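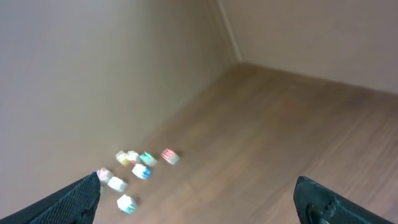 The Pradden High robotics club has spent most of the semester teaching a robot arm to pick up small cubes, a job the club's younger siblings mastered before kindergarten. In March the arm will have to do it in front of judges.

The club is entered in the regional Flandura Cup, where 24 student teams will compete in a category called Tidy Up. The rules fit on one page. Small cubes are scattered on the floor, the arm has 9 minutes to move them into a tray, and no student may touch anything except the stop button. Pradden students have become very good with the stop button.

Teams may use any software they write themselves. Pradden's program is named Humora, after a vote in which the more dignified choices split the ballot. It learns from recorded attempts, and the club set itself a target of 3000 of them before the holidays. It reached the target in January, which members point out is also a month with a holiday in it.

The practice floor is a wood-grain corner where two beige walls meet, picked after the arm showed a talent for sending cubes under radiators. The cubes are mostly white, with colored faces or markings, and they get dumped out fresh for every run. Red stripes are considered easy. A pale cube against a pale wall is another matter, and the club's log for one afternoon reads, in full, "wall again."

Progress has been real, if uneven. In the fall, the arm would close its fingers with great confidence on the air next to a cube. By winter break it was closing them on the cube, and often letting go over the tray. The last set of 100 practice grabs was the first in which hits outnumbered misses, and there was cake. The misses have been saved as well, for study and for the end-of-year slideshow.

Much of the remaining trouble comes from crowding. A cube standing alone gives the arm little to think about, but when several land close together it tends to nudge one while reaching for another, then chase the one it nudged. The programming group wants it to start at the outside of a pile and work in. The mechanical group would like narrower fingers. Both groups have written proposals, and the proposals are longer than the rules.

Pradden will run a public practice in the school library at 4 p.m. on the afternoon before the contest. Visitors are welcome and are asked not to help.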